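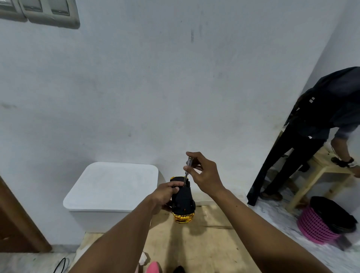
**Ticket 224: toy car, black with gold front, dead on arrival at bench**
Site: Nudden toy repair table
Item: small battery car, Ereo
Priority: low
Status: closed, see last entry

**Reported fault**

Car does nothing when switched on. Owner's note says it ran slowly for a week, pulled to the left, then stopped. Fresh batteries made no difference. The note also says it was dropped down a flight of stairs in December, and that it went on working after that.

No instructions came with it. The makers' help page covers the larger model only, and the screws are in different places on that one.

**First checks**

- Batteries tested outside the car: good.
- Battery contacts: one had a dull green patch. Cleaned with white vinegar on a cotton bud, left to dry, tried again. No change.
- Switch: clicks both ways but feels loose.
- Front wheels turn by hand. Rear axle stiff, turns part of the way and then catches.

A stiff axle would explain the slow running but not the car being completely dead, so it needed to come apart.

**Opening it up**

The screws are small cross-heads, set deep. The ordinary screwdriver from the kitchen drawer will not reach them. Used the smallest driver from the Grerkow set. Press down firmly before turning, as the heads are soft and two of these were already slightly chewed. Somebody has been in here before.

Hold the car in the other hand while you do this. Flat on the board it rocks on its wheels and the driver slips out. 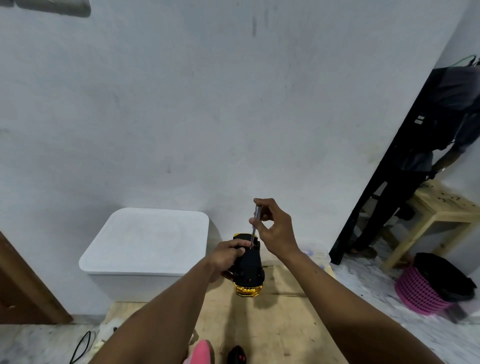 *Small driver in the screw hole, car held upright with the gold bumper at the bottom.*

One screw turned without lifting. Got it out by easing the two halves apart a little with a thumbnail while turning. The other screws came out normally. They are not all the same length, so they went into a saucer in the order they came out.

**Found inside**

1. Hair and carpet fluff wound tightly round the rear axle, on both sides of the gear.
2. Red wire off the motor. The solder had cracked and the wire was resting against the tab, which is probably why it worked for a while after the fall.
3. Switch plate bent away from its contact.

Gear teeth all present. Motor ran when touched directly to the batteries, so no new motor needed. I had already put a Moen one aside for it and that has gone back in the spares drawer.

**Work done**

- Cut the hair through with nail scissors and pulled it out with tweezers. One drop of light oil on the axle, wiped off the gear.
- Red wire resoldered and tugged to check.
- Switch plate bent back with the tweezers. It took three goes to get it to touch without jamming.
- Body closed up. The screw that had been turning on the spot would not bite, so a sliver of matchstick went into the hole first. It holds now, but do not overtighten it.

**Test**

Ran it up and down the hall on Sunday afternoon. Starts every time. Still pulls slightly to the left on tile and less so on carpet. The front axle has a small bend which I have left alone, as straightening it might snap the plastic it sits in.

Ran for 63 minutes on one set of batteries before slowing down, with stops.

**Follow-up, same week**

Owner asks if the pull to the left can be fixed. Only with a front axle from another car of the same type. Added to the wanted list. If one turns up, reopen this ticket and do not start a new one.

Owner also asks about the scratches on the roof. Not something we do. Polish for plastic may help, tried on a hidden patch first.

Spare screws from this job are in the tub marked 400, with the other short ones.

Closed.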